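Storing and sorting small jewellery: your questions

Most of these came in by email after the piece on bracelets last September. I've answered the ones I have an opinion on. I don't sell jewellery boxes and I don't get paid by anyone who does, which may explain the tone.

Do I need a proper jewellery box?

Probably not. I've yet to meet a box that did anything a tin with a bit of padding couldn't. The big ones with drawers look lovely in the shop and then the drawers fill up with buttons and foreign coins. If you own more than 32 pieces and wear most of them, fine, buy one. I suspect you wear four.

Are anti-tarnish strips worth the money?

I have my doubts. Pernska sells a packet that claims to keep silver bright "for seasons", without saying how many. I put one in with some silver charms and left a second lot of charms in a plain bag with the air squeezed out. By spring I couldn't tell the two apart, and neither could Asmaa Kabbaj, who was asked to guess and got it wrong. One trial in one bedroom proves very little, so if yours seem to work, carry on.

What about the Plellar stacking trays?

They stack. The compartments are too shallow for anything with a pendant, so the lid presses on it. Good for stud earrings. I can't see what else they're good for.

Can I keep different metals together?

You can, though softer ones pick up scratches from harder ones, and fine wire gets bent by anything with weight. If two things have to share, put something soft between them. Tissue will do.

How do I stop chains knotting?

Fasten the clasp first. That sounds too simple and it does most of the work. After that, lay the chain in a loose curve and leave it alone. The drinking straw trick (thread the chain through, close the clasp) works on thin chains, but I've never known anyone keep it up past a fortnight.

Nafula Shirima wrote to say she rubs talc into knots to loosen them. I tried it. The knot came out, and so did a great deal of talc, over everything. I'd use a pin and some patience.

Where should I sort it all out?

On a bed, if you have to, with a cover you can see small things against. A table is better for your back but things roll off tables. Whatever you use, avoid a busy pattern. I say this as someone who does her sorting on a duvet printed all over with old newspaper, where a ring can sit among the headlines for ages before you spot it. A plain pillowcase laid flat would fix this. I keep meaning to.

Is a tin all right, or will it harm things?

People worry about this more than they need to. A bare metal tin can scratch, and it rattles, so line it. The heart-shaped sort that turns up every February is as good as any, once it has padding in. Mine is purple and lined with white foam, and it holds a braided bracelet, a gold bar pendant and a little cluster of silver charms.

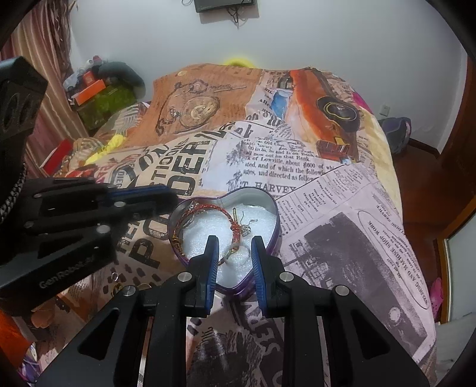 The pointed end of a heart is wasted space, I'll admit. Nothing sits in it properly except a single ring or a pair of studs, and those tend to slide under the foam. A round or square tin makes more sense if you're choosing from scratch, but few of us are.

What sort of padding?

White packing foam, cut a shade bigger than the tin so it grips the sides. Cotton wool catches on clasps and wire and I'd avoid it. Essam Salem swears by felt. Felt is fine. It costs more and I can't see that it does more.

Should braided bracelets lie flat?

A gentle curve is kinder, especially if there's metallic thread in the braid. Folding one in half leaves a crease, and I've not found a way to get a crease out, whatever the steaming videos promise.

Do I need an inventory app?

Someone called Hawi Beyene asked about Wumier, the one that photographs every piece. I used it on a Tuesday evening and had logged 18 items by bedtime. I haven't opened it again. If your insurer wants a list, a sheet of paper and a few photos ought to do, but ask them before you take my word for it.

How often should I go through it?

When the lid won't shut.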